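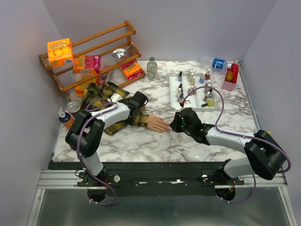
Udley Laundry Terms is a word list of 3150 entries covering how people write about washing, drying, mending and folding clothes at home. Each entry gives a term, its common spellings and one short definition. Garment patterns are listed apart from garment types, so a yellow, black and olive plaid shirt is entered as "shirt" with the pattern "plaid" and three color values. Earlier versions had a single field for all of this, and searches by color missed many entries.

Files

terms.csv has one row per term
variants.csv has spellings and regional forms, linked by term number
removed.csv has 339 entries dropped after review, with the reason for each

Sources

Terms came from household advice pages, sewing newsletters and the Itier mending archive. A term had to turn up in at least 9 separate texts to be kept. Brand names were taken out.

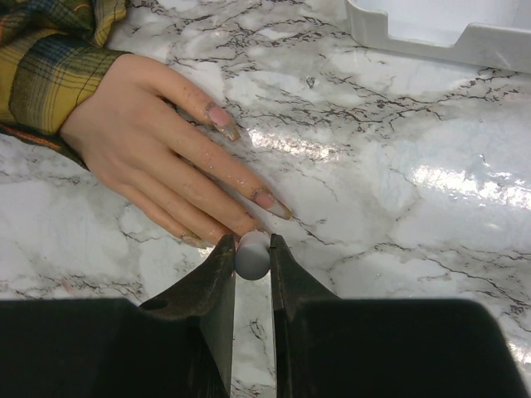
Tilahun wrote in to say that "pill" and "bobble" should be one entry, as both mean the small balls of fiber that form on worn knitwear. They were merged in the January release, with "bobble" kept as a variant. "Lint" remains separate.

Regional labels are the weakest part of the list. More than 843 terms have no label at all, and an empty label only means the sources did not settle it. 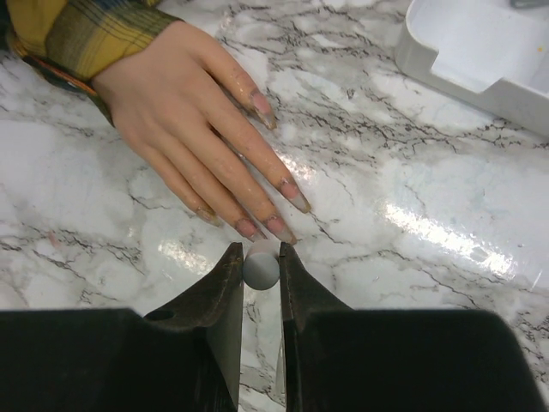

Where two sources disagreed on region, both labels are given with a slash between them. Definitions were written fresh and may be reused with credit to Udley. Corrections go through the Skukska tracker; please include the term number and the text where you found the word.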